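Pinza manual Plodimik – kit para taller compartido

Empuñadura con dos dedos articulados y eslabones negros, pensada para montarse en casa con herramienta básica. Diseño de Khôi Hoàng, revisión mecánica de Juwita Halim. Referencia 311.

El cuerpo central lleva estrías verticales finas para el agarre. Las almohadillas interiores de los dedos son recambiables y se venden por pares. Peso del conjunto: 817 g.

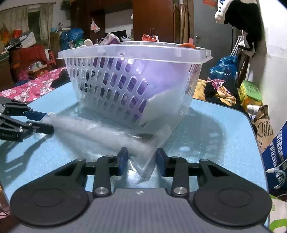 Dos pinzas junto a una bolsa de plástico transparente enrollada, sobre la mesa azul claro.

Los plásticos finos y arrugados exigen ajustar el cierre antes de cada sesión. Apriete los tornillos de pivote en cruz y compruebe el recorrido completo – sin holgura lateral – con la pinza descargada.

El kit incluye 19 tornillos, dos almohadillas y plantilla de montaje. No incluye cámara ni soporte. Plazo de envío: 20 días. Consultas técnicas: Thoa Ung, taller Trisis.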